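Zalum Plush Table Cloth

Zalum is a small, fluffy cloth for glass and lacquered tabletops. It goes under a vase, a fruit bowl or a tray, and it can also be used for dusting the table it lies on. The shape is roughly square with a scalloped edge. Faint lines in the pile make a diamond-like pattern.

Fabric weight: 700 g per square meter
Packed weight: 164 g
Pack size: 4 cloths of the same color
Item number: 281 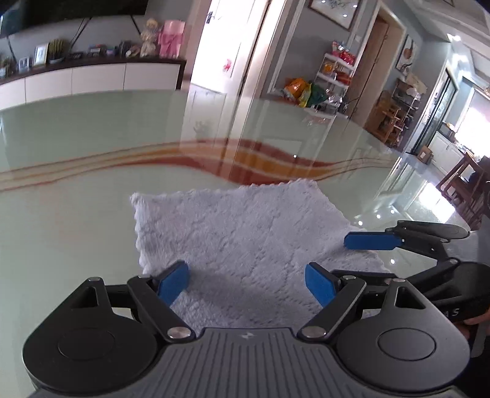
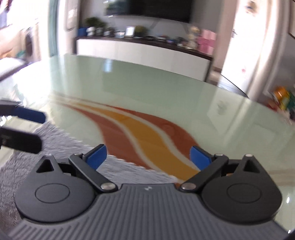 Shaggy pile on a glossy, pale green tabletop.

The pile flattens in the package. Shake the cloth out and lay it flat overnight before first use. Corners may lift a little at first; press them down by hand.

Care
Machine wash cold with similar colors. No bleach and no fabric softener. Hang to dry. Do not iron. Some loose fibers are normal in the first two washes.

Use on glass
Wipe the glass and let it dry before you put the cloth down. The back has no rubber coating, so it can slide if a light object is pushed sideways. For heavy bowls, use the Tufa grip sheet, sold separately. Zalum is not a heat pad. Do not set hot pans on it.

Orders and returns
Unwashed cloths can be returned in the original package. Larger orders for rental homes are handled by Ylva Ljungberg at Hirkier. The next delivery is due in March.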